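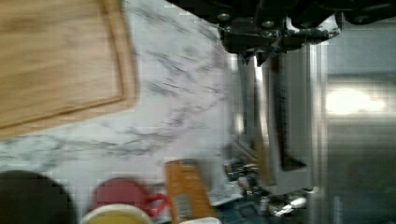
1/ Mineral oil on kitchen wood: what it does, what it doesn't

Roksolana Derkach
October 22, 2023

Most cutting board advice mixes up two kinds of oil. Drying oils (tung, raw linseed, walnut) react with oxygen and cure to a solid. Mineral oil never cures. It sits in the pores until it migrates, washes out, or gets wiped off.

2/ So a mineral oil finish is a maintenance schedule. If you oil a board once and stop, after enough washes you have an unoiled board.

3/ What it does while it's in there: slows the rate at which water gets into the wood. Slows, doesn't stop. Wood moves because one face takes on moisture faster than the other. Slower uptake, smaller difference between faces, less cupping.

4/ End grain takes far more oil than face grain. The vessels are open straws at that end. On a face-grain board, the two short ends are where checks start. Do those first and do them twice.

5/ Grade matters. Buy food-grade white mineral oil. Hardware store "teak oil" is usually a blend with solvents and varnish and is not the same product.

6/ My procedure. Wash, stand on edge, dry overnight. Wipe on oil until the surface stays glossy. Leave it 8 hours. Wipe off whatever is left. If it feels greasy the next day you left too much on.

7/ Warming the oil lowers viscosity and it goes in faster. Set the bottle in a bowl of hot tap water. Don't put it on a burner.

8/ Sanding before oiling: stop at 200 or the nearest grit your store carries. I took one test piece to 1000. It looked nice dry. The first wash raised the grain and it was back to fuzzy.

9/ Raise the grain on purpose instead. Wet the board, let it dry, knock the fuzz off with the last grit, repeat once. Then oil.

10/ Wax. Beeswax melted into mineral oil gives a paste that stays near the surface and sheds splashes better than plain oil. I use it over oil, never in place of it. The Odon paste is too stiff below room temperature. The Trorer one spreads fine but smells of orange for a week.

11/ Oil both faces. Also the edges, and inside any groove. A board oiled on top only will cup, and then it rocks.

12/ Someone asked about olive oil. It doesn't cure and it oxidizes. Give it a warm month and the board smells like old crayons. Hot soapy water and baking soda get some of that out. Sanding gets more.

13/ Interval: drip water on it. Beads, leave it alone. Soaks in and darkens, oil it. With the radiators on in December mine needs it twice as often as in summer.

14/ Next thread is on Ruotsalainen's hardwax finish, if the can ever arrives.

Print this thread | E-mail this thread
Contact | © Roksolana Derkach | Back to top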